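# Chapter 7: Drainage and Air Drying

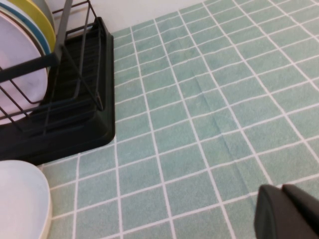 Department of Food Service and Sanitation

Diane Marchand and Clifford Landry

Water leaves a washed surface in two ways. Most of it runs off under its own weight in the first minutes. The remainder is held as a thin film or as separate drops, and it must evaporate. The two stages follow different rules and are treated separately in this chapter.

Runoff depends on slope, surface finish, and water temperature. A plate held upright in a rack sheds more water than one laid flat, and the last drops collect at the lower rim. Detergent residue lowers surface tension and changes the shape of the film; Section 7.2 covers the measurement of this effect.

Evaporation depends on the temperature of the ware, the humidity of the room, and the movement of air between pieces. Spacing matters most where pieces face each other closely. The worked problems use a room at 20 °C and 52 percent relative humidity unless stated otherwise.

Readers should review vapor pressure (Chapter 3) before starting Section 7.3. Towel drying is left to Chapter 8, along with the handling of cloths.

## 7.1 Terms

**Film:** a continuous layer of water on a surface.

**Holdup:** the mass of water left on a piece when runoff ends, in grams.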